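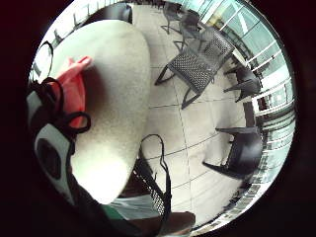 Cords and red fabric on a speckled, table-like surface.

Progress report: replacement of the file transfer service
Jun 1, 2006
Prepared by Julián Pacheco for the Irkow program office

Summary

Work on the new file transfer service began in April and is on schedule except for the Stollness site. The Irkow office now sends all of its overnight files through the new server. The old FTP server is still running and will stay up until Stollness has moved over. Spending is within the approved amount and no change to the budget is requested in this report.

Work completed

The server was installed and configured in April. It accepts SFTP connections only. Plain FTP is turned off and there is no plan to turn it on again.

Accounts were created for all 120 users on the list supplied by the program office. Each account is tied to a single home directory. Shared folders are handled through groups, and the group names match the ones used on the old server so that existing scripts need as few edits as possible.

The nightly export scripts at Irkow were rewritten to log in with keys. Passwords no longer appear in any script file at that site. Transfer logs are kept for 90 days and then deleted. The old server kept no logs beyond the current week, and this had made it hard to trace missing files.

Hoàng, our outside contractor, reviewed the server settings and returned a list of four items. Three are closed. The remaining one concerns the idle timeout, which closes sessions during very large uploads. We have raised the limit for the export accounts as a temporary measure.

Work in progress

Stollness connects through an older firewall that was set up for FTP and its separate data connections. The new service needs only one port, but the rule change has to be made by Allulis, who manage that equipment. The request has been submitted and accepted. We do not have a date for it yet.

Two of the Stollness applications use an FTP client built into the program, and it can't be swapped out. For these we are testing a small relay on the local network that accepts the files and passes them on over SFTP. Single files go through correctly. Batches sometimes arrive with the wrong time stamps, and the import job then skips them. A fix is being written.

Problems and risks

If the firewall change slips past the end of the next reporting period, we will have to renew support on the old server. The renewal is not in the current budget.

Some users still save the old server address in their client programs and report a failed login when it is really a wrong host. The help page has been updated with the new address and the host key fingerprint.

Next steps

Finish the relay fix and repeat the batch test.
Get a date from Allulis for the firewall change.
Settle the timeout value and close the last review item.
Move the Stollness accounts and shut down the old server.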